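Derkmont hands out its 200th whooping cough booster, with a little help from 1921

30 Nov 2021
14 shares | 3 comments

The line at the Derkmont grange hall went out the door and past the bike rack, and people stayed in it cheerfully, which says a lot for a cold evening and a needle at the end. By closing time the county's new walk-in clinic had given 207 booster shots against whooping cough. The goal for the whole first night had been 200!

Elsa Honkanen, the public health nurse who runs the clinic, had been hoping to fill half the chairs. She ended up sending a colleague back to the Pavus office for a second cooler of vaccine, and then for more of the little round bandages, because the first box was gone before supper.

"I thought I'd be reading my book," Honkanen said. "I never got it out of my bag."

Whooping cough, or pertussis, hasn't gone away. It tends to come back every few years, and it hits babies hardest, often before they are old enough to have had all their own shots. Older kids and adults may have only a nagging cough for weeks and pass it along without knowing what they have. Protection from the childhood vaccine fades over time, so adults need a booster too, and plenty of people in line on the first night couldn't remember their last one. A man near the front guessed it was when he stepped on a nail in high school.

The county recorded a small cluster of cases in April, most of them in two households out toward Zidholm. Everyone recovered, but it got the health office thinking about how far some families have to drive for a routine shot. From the north end of the county it can be most of an hour each way, and the regular clinic closes before many people are off work. The walk-in evenings are the answer to that, with no appointment and late hours, and they move from town to town.
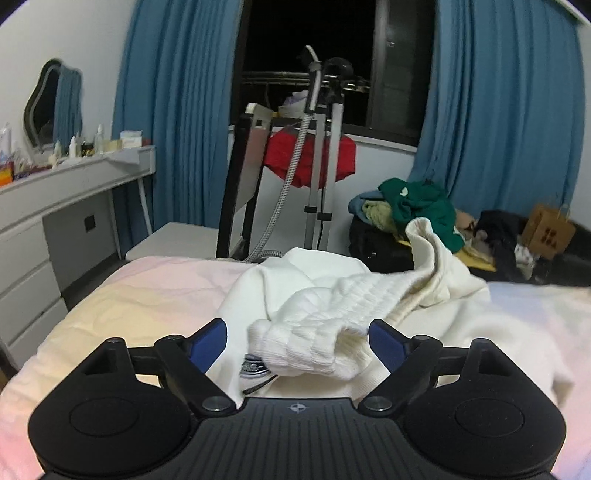 And then there is the history, which turned out to be the surprise hit of the night. Along the back wall of the hall, Honkanen had pinned up copies of pages from the old county health ledger, found in a cabinet when the Pavus office was repainted. The pages cover the winter of 1921, when whooping cough went through the logging camps and the farm towns together. The school at Kauppinen shut its doors for seven weeks. Families with a sick child had a card nailed to the gate, and the storekeeper left their flour and lamp oil at the end of the lane.

The ledger was kept by a visiting nurse who signed only with her initials, and she is wonderful company on the page. She writes down the state of the roads, the price of eggs and which dogs to watch out for. She also notes, house by house, who was coughing and who was on the mend. In one entry she walks four miles each way through new snow to look in on twins, and writes that both were "pink and very cross," and that she was glad of it.

People who had already had their shots and could have gone home stood there reading with their coats on. Several found their own family names. One woman found her grandmother, listed at age three as "recovering, sings all day," and called her sister from the hall to read it out loud. Twice.

There was no vaccine in wide use for that nurse to carry. She had clean linen, broth, advice on keeping the windows open and a great deal of patience. Reading her notes a few feet away from a table where the shot takes ten seconds is quite a thing, and you could feel it in the room.

The county has set aside 2,000 doses for the winter, enough to visit every town on the route at least once. The next stop is the Kauppinen school gym, followed by the fire hall in Zidholm. Hours are 4 to 8 p.m. at each one. Bring an insurance card if you have one, though the shot is free to county residents either way. Anyone who is pregnant can ask the nurses about timing, as the booster is usually recommended during each pregnancy so that some protection passes to the baby. Kids are welcome to come along, and their records can be checked on the spot.

The ledger pages will travel with the clinic. Honkanen is also having the full book scanned, all 500 pages of it, and hopes to have copies in the Pavus library by spring. She would love to hear from anyone who knows who the nurse with the initials might have been. So far she has three guesses, a box of letters somebody dropped off at the end of the night, and a photo of a woman on a porch with a very large dog.

Comments (3)

millroad_jan
Got mine and was in and out in twenty minutes, then spent another forty reading the wall. My arm is a little sore today but nothing bad. Go see those pages!!

Pete R.
Will they have regular flu shots at the Kauppinen stop too, or only the whooping cough one? The flyer at the feed store doesn't say.

northender
My great-aunt used to talk about the card on the gate. She said the worst part was watching the other kids go sledding past the house. So happy somebody saved that book.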